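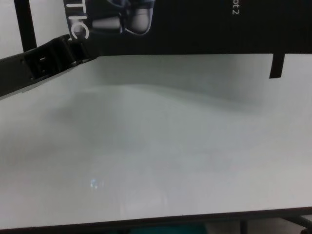
Dumisani Sithole asks whether a gloss tabletop can be cleaned with glass spray. Yes, if the spray contains no ammonia. Ammonia dulls the topcoat over time.

Which cleaner does Achterberg supply?
Pastance 204, sold ready to use. Do not dilute it.

How long does a new topcoat take to cure?
19 days at room temperature. Light use is fine after 2 days - no hot cups, no tape.

Can scratches be polished out?
Fine ones, yes. If a fingernail catches in the scratch, the top needs recoating.

Is white more likely to yellow?
Older solvent coatings yellow near windows. The current water-based coating is slower to change.

Do you recoat tops bought elsewhere?
Yes, at the Wanbridge shop. Remove the legs and hardware first.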